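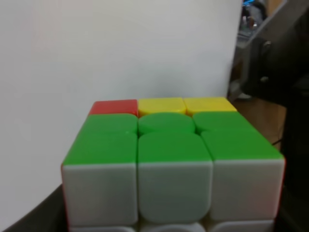
Puzzle cube with a row of green across the top

The Drudska Register of Printers, Binders and Booksellers
Compiled and edited by Viera Tóth
Two-volume set, hardcover, in slipcase
Published by Astov

In stock. Ships from our own shelves.

If you have ever picked up an old almanac or a school reader, turned to the bottom of the title page, and wondered who on earth the person named there was, then you are very much the reader we had in mind for this one. The Drudska Register gathers the lives of the people who printed, bound, sold, lent and now and then smuggled books in the town of Drudska and the villages up the valley, from the first press in the old customs house to the closing of the Zeman shop on the market square. It has been a long time in the making, and we are so pleased to have it on the shelf at last.

There are nearly 800 entries. Some run to several pages, with parents, marriages, apprenticeships, lawsuits and a full list of known imprints. Others are only a line or two, for a journeyman who turns up once in a guild book and is never heard of again, and we have to say we are fond of those short ones (the peddler who was fined for selling hymnals from a fish cart gets exactly three sentences, and they are worth having).

About the editor

Viera Tóth began keeping notes on the town's book trade while she was cataloging the parish library at Drinarel, where she kept running into the same handful of family names on bindings and bills. What started as a card box on her desk became a row of card boxes, and then a spare room. She reads the old court hands with an ease the rest of us can only envy, and wherever a date is doubtful she tells you so and gives you both readings. Her introduction, on how a small river town came to support so many booksellers at one time, can be read with pleasure even if you never look up a single name.

What is in the set

Volume 1 covers A to K and opens with the introduction, a note on sources and a guide to the abbreviations. Please do look at that guide before you dive in! The entries follow the usual compressed style of biographical dictionaries, with b., m. and d. for born, married and died, and the trade terms are shortened too.

Volume 2 covers L to Z and has the family tables, the list of shop signs and addresses, and the indexes. You can search by name, by street, by trade and by printer's device. The street index is the one our customers with family in the area seem to love best, and a number of them have written to say they found a great-grandmother in it under her first husband's name.

Four folding maps are tucked in a pocket at the back of the second volume. They show the shops and workshops as they stood at different periods, and they are printed on separate sheets so you can have one open beside you while you read.

A word about the Zeman family

The longest article in the Register is the one on the Zemans, who were in the trade through several generations and quarreled in every one of them. Viera has sorted out the two Josefs at last — older local histories run them together, and give the son credit for a psalter that came out before he was born. The letters between the elder Josef and his paper supplier are quoted at some length, and they are wonderfully bad-tempered.

Binding and paper

Both volumes are sewn and bound in dark blue cloth, with a ribbon marker in each. The paper is a cream stock, heavy enough that the type doesn't show through, and it takes pencil well if you are the sort of reader who writes in the margins. (We are.) The slipcase is a snug fit when new and eases up with a little use. The volumes are sold only as a set.

Corrections

A work like this is never quite finished, and Viera would dearly like to hear from anyone with family papers, shop ledgers or signed bindings that add to an entry. A sheet of corrections, dated 6 August 2019, comes loose inside Volume 1. If you bought your set from us before then, write to the shop and we will mail you the sheet at no charge. It mends a few birth dates and restores a bookbinder's widow who had slipped out of the alphabet entirely.

Ordering

Each set is wrapped by hand and sent in a double-walled carton, as it is a heavy thing and the corners deserve looking after. Libraries may order on account. If you would like your copy signed, leave us a note with your order and allow a little extra time — Viera comes by the shop when she can, and she likes to stay for coffee.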